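Let them pack the soft toys

Every spring somebody asks me when the robotics club at Hidberg is going to do something serious. My answer is that we already are, and it has frilly pink gills.

Our Thursday project is simple to say: get the arm to put plush toys in a bag. I think it's the best thing a student club can spend a term on, and I'd happily argue it with anyone who prefers sumo bots or line followers (lovely as they are!).

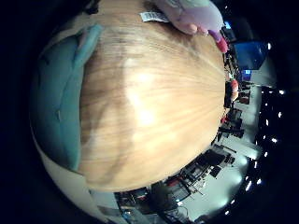
Why soft things are hard

A block is the same block every time. A plush toy squashes, rolls and hides its edges, and the tag flops about wherever it likes. Dušan Karagiannis had written a tidy grasp routine that was perfect on cubes, and he then spent 6 weeks rewriting it with the biggest grin in the club. He logged 464 attempts. I've never seen a teenager so pleased with a spreadsheet.

The wrist view adds to the fun. A tabletop bulges like a loaf through that lens, so distance has to be learnt all over again. On the table you might have a round aqua blue creature near the middle, an axolotl further off and a paper bag to the left – and every one of them needs a different approach. 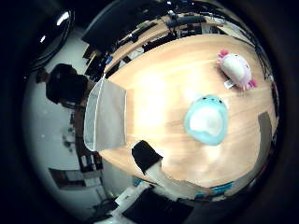
What I'd say to other clubs

Borrow the toys, skip the trophy for a year. Ginevra Carbone disagrees with me and wants us back at the Akport cup, and she may get her way. I'd still keep the axolotl.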